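Kitchen cupboards: what changed in November

The shared kitchen now has white wire rack baskets for the lower cupboards. Each one has a flat shelf on top with a raised rim, so food boxes can go on the shelf as well as underneath it. We bought 4 of them from Skarnix.

Lidded containers go on top, with the lid on. Bowls, loose lids and anything without a cover go on the bottom panel. If your container has no name on it, Krisztina Fodor has labels at the front desk. Unnamed containers will be moved to the end cupboard and kept there for 2 weeks.

Please don't stack glass jars on the upper shelf. Luuk Van Wijk is looking for a sturdier rack for those and has a budget of 60 euros left.

The old plastic crates are by the back door and free to take. Anastasia Tsolakis would like two kept for the garden group, so check with her first. Questions about cupboard space go to Kálmán Barta, mornings only. 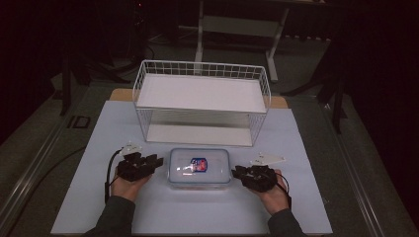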